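Nutrition and Diet, Unit 3: Fibre and vegetable intake
Course handout, October

3.1 Terms

Dietary fibre is the part of plant food that is not digested in the small intestine. Soluble fibre forms a gel with water. Insoluble fibre does not, and adds bulk to the stool. Most vegetables contain both, in differing shares.

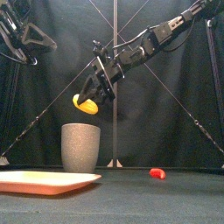 Resistant starch is counted as fibre under some methods and left out under others. Check the method before comparing two tables.

3.2 Recording intake

The Orkik food diary is used throughout this unit. Enter weights as eaten, without peel, core or cob. Cooked and raw entries have separate codes. A day with fewer than 3 eating occasions is flagged and must be checked with the subject. Potatoes go under starchy foods; peas and sweetcorn go under vegetables.

Weighing is more exact than recall but changes what people eat. Recall over one day leaves habits alone and tends to miss snacks, oils and drinks.
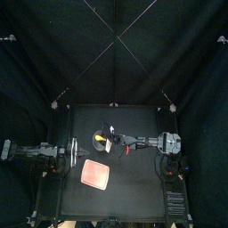 Agnes Björklund objects that the flag is too strict for shift workers, many of whom eat twice in a working day, and would set it by hours awake. The point is taken up in Unit 4.

3.3 Worked set

The practice set holds 38 diaries. Nearly 3,000 food entries need coding. Leave out any diary with more than 40 uncoded entries and state how many were dropped. Report the median and the range of daily fibre in grams.
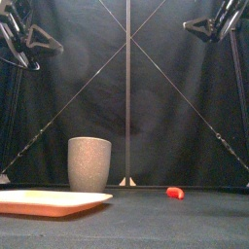

Fig. 3. Two grippers, left and right.

Reading before the next class: Brekke, course notes, section on portion size. Bring the coded sheet on paper.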